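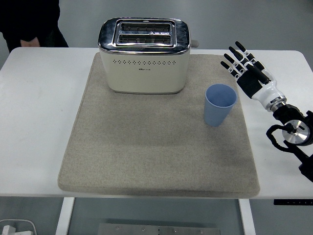 The Toaster Question, Again

Every few months somebody writes in to ask which toaster to buy, and every few months I say the same thing, which is that I don't much care, and then I get letters. The last round came in after the October issue, where I was rude about a four-slot model with a touchscreen on it. I stand by that. A touchscreen on a toaster is a way of getting butter on a touchscreen.

But the letters had a theme this time, and the theme was looks. People want a toaster that can live out on the counter all day. They want cream, or mint, or that shade of pale yellow that used to be on everybody's grandmother's fridge. They want a bit of chrome. And they want me to tell them it's all right to pay extra for it.

I'm not going to do that, but I'll go over what I think you are paying for.

A two-slot toaster is a box with wires in it. The wires get hot, the bread is near the wires, a timer or something like a timer decides when to let go. You can look straight down into the slots of a forty-dollar one and a two-hundred-dollar one and see much the same arrangement. The makers know this, so the money goes to the outside. Cream paint, rounded corners, a polished top you can see the kitchen in. The row of little vent holes gets turned into a pattern. I have nothing against a pattern of holes. I just don't think it has ever browned anything.

The polished top is the part I'd argue about. It looks wonderful in the store. At home it sits right where the crumbs land and right where your fingers go when the bagel gets stuck (unplug it first, please, and let it cool, and don't write to me about wooden tongs, I know about wooden tongs). A shiny top shows every print. Reader Abenezer Nigatu wrote that he wipes his down after every breakfast with a dry cloth and it still looks "like a crime scene by lunch." He also said he'd buy the same one again, so make of that what you will.

My own rule is that if you already clean your kettle without being asked, you can have chrome. If you don't, get something dull.

Then there is the lever. A lot of the retro-style ones have a small knob on the end, sticking out of the side, and I've come around to these more than I expected. What I'd check is which side it is on and what you plan to keep there. If your counter is tight and the lever end goes up against a wall, you'll be turning the whole toaster every morning, and a toaster that gets turned every morning scratches the counter, and that brings me to mats.

Several of you asked about mats. There seems to be a fashion for putting a small appliance on a pad of some kind, and felt comes up a lot. Kekano sells one, Abera sells one, and Kostik sells what looks to me like the Abera one in a different sleeve. The claims on the packaging are large. "Protects surfaces, dampens noise, adds warmth to any room." I have never been bothered by the noise of a toaster. It makes one noise, and I'm usually waiting for it.

As for protecting surfaces, fine, a soft layer under something with feet will save you scratches. I'll give them that. What I will not give them is the idea that felt belongs under a thing that drops crumbs for a living. Felt holds on to crumbs. It also picks up marks, and on the pale ones, the beiges and the light grays, you get a mottled look after a while that the catalogs call "natural character." Mine has plenty of natural character. I tried shaking it out, I tried the vacuum with the brush on, and I tried a strip of packing tape, which worked best and made me feel ridiculous.

I'd also want to see, in writing, what heat the thing is rated for. I went looking on all three packages. One of them said "heat friendly," two words I had not seen together before. Check your toaster's manual as well, because plenty of them tell you to stand it on a hard, flat, heat-safe surface and nothing else. If the manual says that, the argument is over and the mat can go under the fruit bowl.

If you're set on something soft and the manual allows it, get one a good deal bigger than the toaster, so you have room to set a cup down next to it, and lay it flat without letting the front edge hang over. An overhanging edge gets caught on a sleeve sooner or later. And I'd keep the cup plastic, or at least keep it empty until the toast is done. A light plastic cup is easy to knock over, and a full one near a plugged-in toaster is a bad start to the day.

Two smaller things from the mailbag.

Somebody in Brukoncombe asks whether the marks you sometimes find next to one slot mean anything. On some models there's a symbol to show which slot to use when you're only making one slice. On others I couldn't tell you what it's for, and the manual I have in my drawer doesn't mention it either. Try one slice in each slot at the same setting and compare. If they come out the same, ignore it.

And a reader who didn't sign her card wants to know how long a toaster should last. I don't believe any number I've seen printed on a box. One of the retro brands says 4,000 cycles, and I'd love to know who sat there. Do you eat toast every day or only when you're sick? Do you empty the tray? The cheap white one in our church kitchen has gone through more bread than I can think about and has been dropped at least twice, and the only thing wrong with it is that the numbers have rubbed off the dial. We go by smell.

So buy the cream one if it makes you happy to look at it. Keep the receipt, pull out the crumb tray before you pay and see whether it slides or sticks, and run it empty once or twice with a window open before you put any bread in. The tray matters more to me than the paint. On the last three I looked at in the store, two of the trays stuck.

Next issue: kettles with thermometers on the front, and whether anyone has ever read one.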